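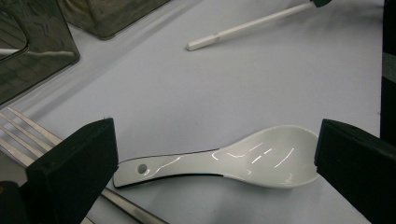

Histoire des repas – polycopié de la séance 2
À quelle heure mange-t-on, et comment ça s'appelle ?
Version du 15 janvier 2026

Bon, on reprend là où je vous ai laissés la dernière fois, c'est-à-dire en plein milieu du souper. Je vous remets ici l'essentiel de ce que j'ai raconté au tableau, avec quelques détours que je n'ai pas eu le temps de faire à l'oral (la faute au vidéoprojecteur, et un peu à moi). Ceux qui ont manqué la séance peuvent suivre avec ces notes seules, mais récupérez quand même le dossier de menus auprès d'un camarade, j'y renvoie sans arrêt.

1. Des mots qui glissent

Je commence toujours ce cours par l'étymologie, parce que j'adore ça et que personne n'ose m'interrompre. « Déjeuner » et « dîner » ont la même origine ! Les deux remontent à un verbe du latin tardif, disjejunare, rompre le jeûne. Au départ, c'est donc le même geste : on a passé la nuit l'estomac vide, on mange. Selon la forme du verbe conjugué, l'évolution phonétique a donné tantôt une forme longue, tantôt une forme courte, et la langue, qui n'aime pas avoir deux mots pour rien, a fini par leur trouver deux emplois.

« Souper », c'est encore autre chose. Il vient de « soupe », et la soupe, au Moyen Âge, désigne d'abord la tranche de pain qu'on trempe dans le bouillon. Quand vous dites que vous êtes trempés comme une soupe, vous parlez du pain. Je vous jure que c'est la chose que mes anciens étudiants retiennent le mieux de tout le semestre, et je ne sais pas trop si je dois m'en réjouir.

Pendant longtemps, l'ordre est à peu près le suivant : déjeuner le matin, dîner au milieu du jour, souper le soir. C'est encore l'usage en Belgique, en Suisse romande et au Québec, et aussi dans pas mal de familles françaises à la campagne. Ma grand-mère dînait à midi et n'en démordait pas. À Paris, en revanche, tout se décale : le dîner part vers l'après-midi, puis vers le soir, le déjeuner prend la place laissée libre au milieu de la journée, et il faut inventer un « petit déjeuner » pour boucher le trou du matin.

Attention dans vos copies : ne parlez pas d'un « vrai sens » du mot dîner. J'en ai lu trois fois la formule l'an dernier et j'ai souffert à chaque fois. Un mot a des emplois, situés dans un lieu, un milieu et une époque. Quand une source dit « nous dînâmes », votre première question est : qui parle, et d'où ?

2. Pourquoi l'heure recule

Plusieurs explications circulent et je vous conseille de n'en lâcher aucune trop vite.

Il y a d'abord l'imitation. Dîner tard, au XVIIIe siècle, c'est montrer que rien ne vous oblige à vous lever tôt. L'élite repousse l'heure, les gens qui veulent lui ressembler suivent, et l'élite repousse encore un peu. Ça marche assez bien pour les milieux aisés des grandes villes. Ça n'explique rien du tout chez un artisan.

Il y a ensuite le travail, et surtout la distance au travail. Tant que l'on travaille chez soi ou à côté, on peut rentrer prendre un repas copieux au milieu du jour. Quand l'atelier, le bureau ou l'usine s'éloignent, le gros repas familial passe au soir, et celui de midi se réduit, se transporte, se prend dehors.

Et puis il y a l'éclairage. Manger le soir suppose d'y voir, donc de brûler de la chandelle, de l'huile, plus tard du gaz. J'avoue que c'est l'explication qui me plaît le plus et c'est précisément pour ça que je m'en méfie. L'éclairage rend possible un repas tardif, il n'y oblige personne. Les théâtres jouent aussi dans l'affaire : selon que le spectacle commence tôt ou tard, on mange avant ou après, et le mot « souper » survit à Paris pour désigner ce repas pris en sortant, très tard, entre gens qui n'ont pas sommeil.

3. Le cas du fonds Ondard

C'est le dossier que vous avez entre les mains. Le fonds Ondard rassemble 451 menus manuscrits ou imprimés, conservés par une même famille sur plusieurs générations. Sur cet ensemble, 267 portent une heure. Les autres n'en donnent pas, et il faut se demander pourquoi avant de se lancer dans des moyennes ! Un menu posé à table n'a aucune raison d'indiquer l'heure, tout le monde est déjà assis. Celui qui l'indique a sans doute servi aussi d'invitation. Vous travaillez donc sur des repas où l'on a convié du monde, et ce que la famille mangeait en temps ordinaire vous échappe presque complètement.

Regardez particulièrement la pièce cotée 991 (la cote est celle de l'inventaire, ne cherchez pas de pièces manquantes, la numérotation saute). C'est un menu de mars, avec une seule mention manuscrite au dos : « dîner reculé, la voiture de Baumgartner n'étant pas là ». Baumgartner, c'est l'auberge qui fournissait les plats chauds quand la cuisine de la maison ne suffisait plus. J'aime beaucoup cette petite note. On théorise sur la distinction sociale, et de temps en temps on mange tard pour une histoire de voiture.

Pour comparer, je vous ai mis quelques pages du registre de la pension de Rondbridge, en Angleterre. Le tenancier y note tout, y compris les retards, avec une mauvaise humeur délicieuse. Vous verrez que dinner y désigne tantôt le repas de midi, tantôt celui du soir, parfois dans la même semaine. Les pensionnaires ne venaient pas tous du même milieu, et le registre semble reprendre le mot de celui qui réclame. Gardez cette hypothèse dans un coin, on en reparlera.

4. Ce qu'il y a sur la table

Petit détour par le matériel, on y reviendra longuement à la séance prochaine. Le mot « couvert » désigne au départ ce qui couvre, en particulier les linges et les couvercles qui protègent les mets. De là, on passe à l'ensemble de ce qui est préparé pour un convive, puis aux ustensiles seuls. Et l'expression « mettre la table » se comprend très bien au sens propre si vous pensez aux planches posées sur des tréteaux, qu'on dressait pour le repas et qu'on rangeait après.

Le couteau est l'ancien de la bande. On l'apportait souvent soi-même, on coupait avec, on piquait avec, et la cuillère ou les doigts faisaient le reste. La fourchette individuelle arrive tard et par petites étapes, d'abord en Italie, avec pas mal de moqueries en chemin : on la trouve précieuse, compliquée, un peu ridicule. Une fois que la fourchette pique, la pointe du couteau perd une partie de son utilité, et les couteaux de table s'arrondissent souvent. Là encore, méfiez-vous des dates trop nettes. Un inventaire après décès vous dit qu'un objet était dans un coffre, il ne vous dit pas qu'on s'en servait.

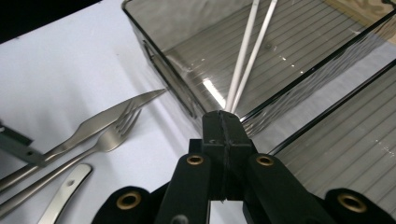

Couteau de table et fourchette à quatre dents, inox brossé.

L'acier inoxydable, lui, est une affaire du XXe siècle. Avant, l'entretien des lames prenait un temps considérable, et l'argent n'était pas là seulement pour faire riche : il supportait mieux le vinaigre et le citron que l'acier ordinaire, d'où ces services à poisson que vos arrière-grands-parents recevaient en cadeau de mariage et ne sortaient jamais du tiroir.

5. À la française, à la russe

Dans le service à la française, le repas se découpe en plusieurs services, et à chaque service on pose un ensemble de plats sur la table en même temps. On mange ce que l'on peut atteindre, ou ce que l'on vous fait passer. C'est magnifique à voir et c'est souvent tiède. Un menu de ce type n'est donc pas une liste de ce que chacun a mangé ! Quand vous lisez vingt plats, ne calculez pas des calories par personne (oui, on me l'a fait).

Dans le service à la russe, qui s'impose peu à peu au XIXe siècle, les plats arrivent les uns après les autres et chacun est servi de la même chose. Le menu écrit devient alors franchement utile – le convive veut savoir s'il doit garder de l'appétit pour la suite. Une bonne partie du fonds Ondard date de ce basculement, et certains menus mélangent les deux logiques sans aucun complexe.

Sur les vins, les menus sont moins bavards. Quelques-uns donnent un nom en face de chaque plat, la plupart se contentent d'une ligne tout en bas. J'ai saisi les mentions lisibles dans la base Vinumia, à laquelle vous avez accès avec votre identifiant habituel. La recherche par région fonctionne bien, la recherche par orthographe ancienne beaucoup moins. Essayez plusieurs graphies.

6. Pour la prochaine fois

Choisissez quatre menus du fonds, deux avec heure et deux sans, et rédigez une page sur ce que la présence ou l'absence de l'heure permet de dire. Une page, hein, pas cinq. Je préfère une hypothèse fragile bien défendue à un catalogue.

Relisez aussi les pages du registre de Rondbridge en relevant chaque emploi de dinner et de supper, avec le nom du pensionnaire quand il est donné. Faites-le au crayon sur la photocopie, on mettra tout en commun au début de la séance.

Dernière chose, interrogez chez vous la personne la plus âgée que vous pouvez joindre : comment appelait-elle le repas de midi quand elle était enfant, et à quelle heure passait-on à table ? Notez la réponse mot pour mot, avec le lieu. Si elle vous parle du goûter ou du « quatre-heures », notez aussi, c'est le sujet de la séance 3.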